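Handout 6: Learning to pack from demonstrations, and why the cloth always wins

Course notes, revised 2018-04-27. Replaces the March version, which had the horizon and the step length swapped throughout. Three people noticed. The rest of you have some explaining to do.

1. Where we had got to

Last time we looked at copying a human operator in the plainest possible way. You record what the cameras see and where the joints are, you record what the operator told the arms to do next, and you fit a function from the first to the second. Behaviour cloning, in other words, and it works far better than it deserves to until the arm finds itself somewhere the operator never was. After that it is making things up, in a very confident manner.

The usual story is drift. A small error at one step puts the arm slightly off the path, the next prediction is slightly worse because the view is slightly unfamiliar, and so on until the gripper is politely closing on air. With a wooden block you can often get away with this. The block stays where it is and stays the shape it was. Folded cloth offers you neither courtesy.

2. The packing task

The running case for this part of the course is Curkent, the two-armed suitcase task. A folded garment has to go from the table into an open case without arriving as a heap. I like it as a teaching case for dull reasons: everyone has done it, everyone has an opinion on it, and the steps are easy to name. Approach, grasp, lift, carry over the edge, lower, let go. Letting go is the one people leave out of their diagrams.

Two kinds of view go into the policy. A fixed camera shows the workspace, which settles questions such as where the case is and which arm is nearer. A wrist camera travels with the gripper and sees little, but sees it closely: the fold, the zip, the edge of the shell. 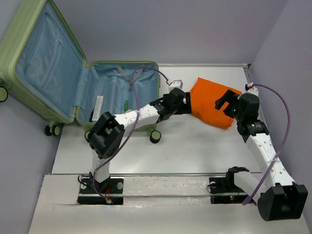
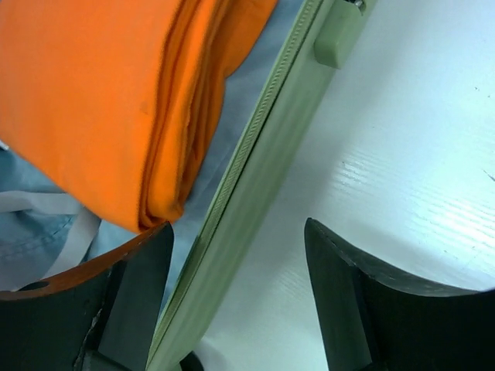 Rungnapa Ongart objects that the wrist view should be the only one we trust once the fingers are near the cloth, and that the fixed view mostly teaches the policy where the furniture is. Train with both, she says, then blank out the fixed view for the last part of the approach and see whether anything gets worse. If nothing does, you have been paying for a camera to watch a wall.

I have some sympathy with this. The objection has a weak spot, though, and it is worth finding for yourselves before you read on. (You will read on anyway. I would.)

The weak spot is the other arm. With two grippers working on one piece of fabric, each wrist camera knows its own business and very little of its neighbour's. Joint readings tell you where the other gripper is. They don't tell you whether it has hold of anything. From a little further back, that is often plain to see.

3. Predicting in chunks

Now the method proper. Instead of asking for one action at a time, we ask the policy for a run of future actions, carry out some of them, then look again. This is action chunking, and there are two reasons to bother.

First, fewer decisions means fewer chances to drift. An episode of 1566 steps, decided one step at a time, is 1566 invitations to go wrong. Predict and carry out 6 steps at a time and it is 261.

Second, people pause. An operator lining up a grasp will hover, think, and hover a bit more. A one-step policy that sees a still arm and has learnt that still arms tend to remain still will hover until somebody goes home. A chunk that reaches past the end of the pause gives it a way out.

The price is that you are blind inside the chunk. If the fold slips after step two, the arm will carry on with the remaining four in good spirits. For cloth this matters a great deal, and it is why very long chunks look lovely in the air and dreadful near the case.

A common patch is to predict at every step, so that the chunks overlap, and average whatever they say about the present moment. Motion gets smoother. Note that you are then back to 1566 predictions, so don't claim both savings in the same paragraph. Note also that the average of "go left of the strap" and "go right of the strap" is "go into the strap". Averaging is fine when the chunks roughly agree and a bad idea at a fork, and the policy won't tell you which of these you are at.

4. What counts as a result

Report success per stage as well as for the whole task. A single figure for the lot hides whether you have a grasping problem or a letting-go problem, and the cures are different. Say what counted as success before you ran the trials. "In the case" and "in the case and still folded" are separate claims, and I have read write-ups that changed from one to the other between the method and the table.

Keep the starting layouts the same for every method you compare. Write them down. If you moved the case between methods, you have measured the case.

5. For next time

Read the Flevitum notes on chunk length, skipping the section on hardware unless you enjoy screws. Then:

Sketch how you would test Ongart's objection with both arms running. Say what you would blank out, when, and what outcome would change your mind.

Work out how many decisions the 1566-step episode needs if you predict 6 actions but carry out only the first 2 before looking again. State what you have bought with the extra ones.

Find a fork in the packing task where averaging would do harm. The strap is taken.

Hand in one side of paper. Two sides will be read as far as the bottom of the first.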